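4.2 Listening at home and the second chart entry

The radio figures only take us so far. A song can be played hourly on Argate FM and still drop off the singles chart within a week, and we wanted to know what separates the artists who come back with a second entry from those who never do. This is where the listening diaries became so exciting to work with! We asked 40 households in Sesholm to write down every song they chose to play over one month, with the time of day and whether anyone else was in the room, and we matched those entries against the Argate weekly chart.

The first thing that jumped out was how much of the listening was shared. People played new singles to each other – in kitchens, on the way to school, over the phone – and the songs that traveled this way were very often duets or guest features. A listener who already loved one of the two voices would try the song, then go looking for the other singer's own records. Ferraro calls this "borrowed attention" in her earlier work on dance singles, and our diaries fit her account better than we dared hope.

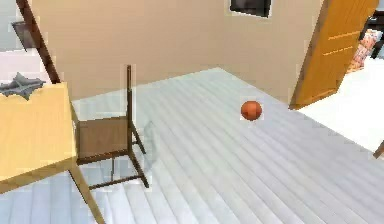 Figure 3. Table with gray cloth, and chair (computer rendering).

Does a guest feature help a new singer more than a solo debut does? In our diaries it did, as long as the singer released a solo song while the shared one was still being played.

Timing turned out to matter a great deal. Of the 20 new singers we followed, those who put out a solo single during the chart run of their first feature were played again and again by the same households. Where the gap was longer, the diaries show the name fading, even when people still liked the original song and could sing most of it back to us. One teenager had written the whole chorus in the margin of her diary page but had the guest singer down as "the other one."

We also looked at the size of the starting audience, using the sign-up counts for the Pellegrini mailing list. We had expected singers with 4000 names on their list to do much better than those with 2000, and we were delighted to be wrong. Within our group the larger list gave a stronger opening week and very little after that. Repeat plays in the diaries followed the release gap far more closely than they followed the list.

There are limits to this, of course. Sesholm has a lively dance music scene and two record shops, so its households may be quicker than most to pick up a new voice. The diaries also miss music heard in stores and taxis, which several people mentioned in their notes as the place they first noticed a song. We are now repeating the diary work in Girncombe, where the local station plays mostly older music, and the first pages came back in April. Section 4.3 turns to the singers themselves and how they chose their duet partners.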